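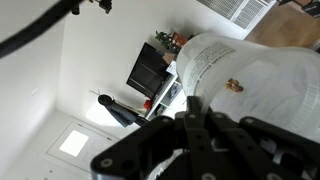

Hi, and thanks for clicking through to the about page! I'm the one person behind Otora, a little map shop that started on my kitchen table and now takes up most of a spare bedroom.

I make web maps and tidy up spatial data for people who have plenty of it and no time to sort it out. Mostly that means small towns, trail clubs and water districts (I do love a water district). You send me a folder of shapefiles, a spreadsheet of addresses, maybe a scanned plat from who knows when, and I send back layers that line up, with labels you can read and a projection that's written down somewhere.

Before this I spent years at Okirska, a survey outfit, mostly fixing attribute tables that other people had typed in by hand. One road layer had 56 spellings of the same street types - I still have the lookup table and I still use it. That job is where I got picky about field names, and I'm afraid I never recovered.

Nearly everything I do is in open source desktop tools, so you can open the project file yourself when we're done and change whatever you like. I also keep up a free plugin called Trerkus, which checks a layer for duplicate points and broken geometry before you publish. It handles up to 200 layers in one go, though your laptop fan may have opinions about that.

I take on 2 projects at a time and usually answer email within 5 days, quicker if it's a Saturday and raining. Send a sample of your data along with your note if you can, even if it's a mess. The contact form is in the menu at the top.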